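Print
E-mail

September 19, 2018. Two-arm garment cell, Gundmont workshop. Entry: W. Shezi

The wrist cable on the right arm was rerouted and its connector reseated. Gripper fingers on both arms were cleaned and the mounting screws checked; two on the left were retightened. Run hours stand at 239. Finger pads are to be replaced in November. T. Mabaso is to review the cable slack before the next run.

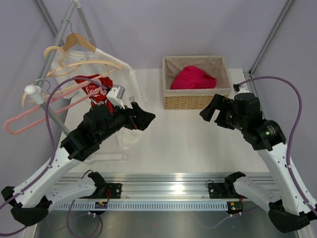
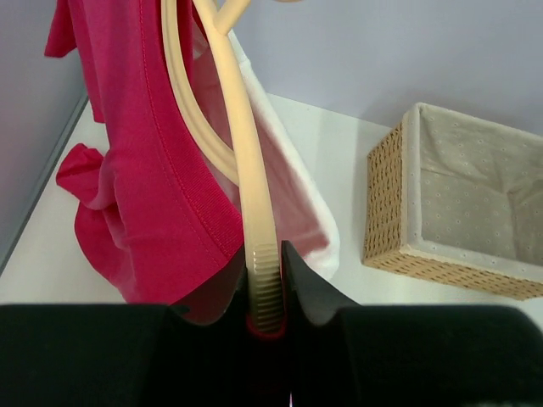
Garment cell: both arms (first); gripper on hanger (second).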